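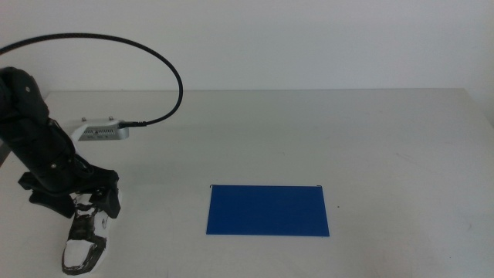
5.2 Does the success rate measure placement?

The headline result for Huvach on the shoe task is a high success rate, and we have reported it in the same form as earlier work so that the numbers can be compared. We do not think the comparison means very much. This section sets out why, using our own rollouts, and describes a stricter way of scoring them.

The task comes from the Kerell suite. One arm picks up a shoe from the table and sets it down on a flat blue target. An episode counts as a success if the shoe is resting on the target and the fingers have let go when the time limit is reached. Nothing is said about which way the toe should point, how much of the sole has to be over the blue, or whether the shoe was set down or dropped. Negi, the policy that introduced this scoring rule, was tested on it without further comment, and most later papers have copied the rule along with the task.

We ran 74 episodes with Huvach and scored each one twice. The first pass used the Kerell rule. The second used a rule written by Kanchan Mittal before she had looked at any of the recordings. Under the second rule the heel and toe must both be over the target, the long side of the shoe must be closer to the long side of the target than to the short one, and the shoe must not have been dragged into place after first touching the table. An episode had to meet all of these conditions, with no partial credit. Two raters worked from the fixed camera view and did not see which policy had produced a given episode. They disagreed on four episodes, all of them over the question of dragging, and we settled those against our own method.

The stricter rule changes the picture. Huvach still does better than Aden, our baseline, but the gap narrows, and a good part of what the Kerell rule credits to Huvach is a shoe that ends up on the blue at an angle nobody asked for. We also found episodes in which the shoe was still held at the time limit, with its sole already on the target. These are failures under either rule, although to a casual viewer they look finished. A single late image cannot separate a good release from a hold that never ends, and we would treat any result based on final images alone with caution.
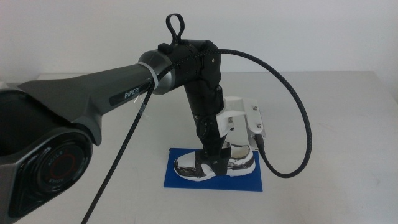 5.3 What the wrist camera contributes

A common claim about policies of this kind is that the wrist camera gives the fine detail needed for the last few inches of placement. We held this view ourselves when we began. It is easy to believe, and it is usually backed up by taking the wrist camera away and showing that performance falls.

Our results show the same fall. We doubt that it supports the claim. A policy trained with two camera streams and tested with one of them blanked is being asked to work on inputs it has never met. Some loss is to be expected even if the missing stream held nothing of use. To get at this, we trained a second version of Huvach from scratch without the wrist stream, on the same demonstrations and for the same number of steps. It recovered most of the loss. What remained was smaller than the difference we see between training runs that share every setting except the random seed, and we cannot call it an effect.

We then went back through the wrist recordings. In many stretches the view has little in it that could guide a placement. Figure 4 is typical of these: pale tabletop, a stretch of wall, the open fingers, and only part of the target, low on the left. A policy could learn from the visible corner of the blue where the rest of it lies, but the fixed camera shows that more directly. There may be other parts of the motion – the approach to the shoe is the obvious one – where the wrist view earns its place. Our test was not built to find them.

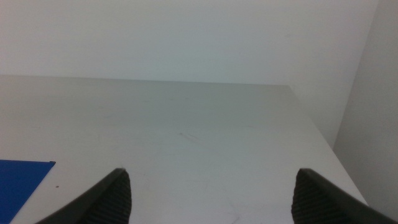
Figure 4. Wrist camera view with the gripper open. The blue target is only partly in view.

We want to be careful about how far this goes. The table is plain, the wall behind it is plain, and the target is a strong color that stands out against both. A fixed camera has an easy job under these conditions. In a cluttered space, or with a target close in color to the table, the balance could tip the other way. The same caution applies to our main result. A policy that has learned to move toward the one large blue thing in view would score well on this task, and nothing in the Kerell suite would catch it. We tried moving the target between episodes, which rules out a memorized path but leaves this simpler explanation standing. A second target in a different color, with the correct one named in the instruction, would be a fair test. We have not run it, and until someone does we would read the success rates for Huvach, Aden and Negi as an upper bound on what any of them has learned about placing shoes.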